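Chapter 6
Planning a Task in the Simulated House

In Chapter 5 your team drove the arm with the keyboard and learned to stop it safely. This chapter moves on to the club project itself. You will plan one short household task, run it in the Dukeck simulator and write up the result. Allow 28 minutes for each session at the computer.

The house has glass on more than one side, and you can see the garden from indoors. Shiny surfaces and bright windows make distance hard to judge on screen. Before you move the arm, study the view over the gripper and decide which surface is nearest to the fingers. In the view printed here the gripper is open and holds nothing.

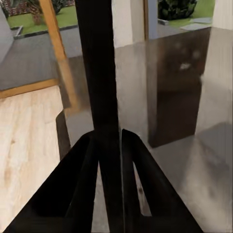 6.1 What you will need

The Dukeck simulator with the Lirness house loaded
Your team logbook
The task cards from the back of the book (cards 152 to 189)

Each card names one object and one place. Read the card aloud, then write the task as a list of short moves: approach, open, lower, close, lift. Leave a line under each move for notes.

6.2 Soft objects

A block keeps its shape when the fingers close on it. A cloth folds and crumples, so its outline changes with every grip. Choose a grip point and mark it on your sketch. Mark anything close by as well, such as the framed Star Wars poster leaning against the wall below. The gripper has the white cloth at its tip, just to the right of the poster frame. Your plan should say which way the arm will leave.

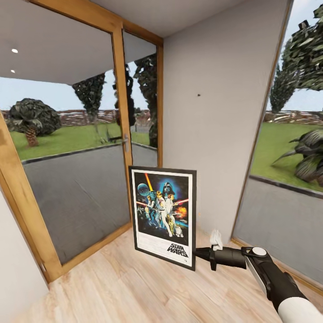

Fontana, April

Our team took the cloth card first. We set the limit at 2000 steps and wrote the moves out twice, as the first list had no move for backing away from the wall. Beriva club has asked to see our logbook before the regional meeting.

The entry above comes from a school team's logbook. Read it again and write down the move that was missing from their first list. Then begin your own entry in the same form, with the place and month at the top.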